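Estodden folding line — progress report, January 2021

The Flirnow cell handled 1,096 garments this period, against 700 in the last one. Dark T-shirts are still the slowest item and most often go back to the hand tables.

Staffing at Estodden is unchanged. Two folders moved to inspection and asked to stay there. The others rotate through the cell in half shifts, which they prefer to full ones — the standing is easier, but watching the arms is tiring.
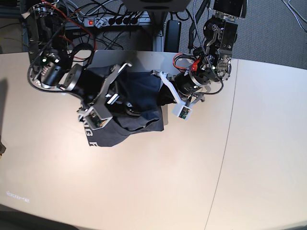
Training took longer than planned and used 237 hours of the budget. Oltow has agreed to rewrite the fault guide in plainer language. We request release of the second payment so the work can continue.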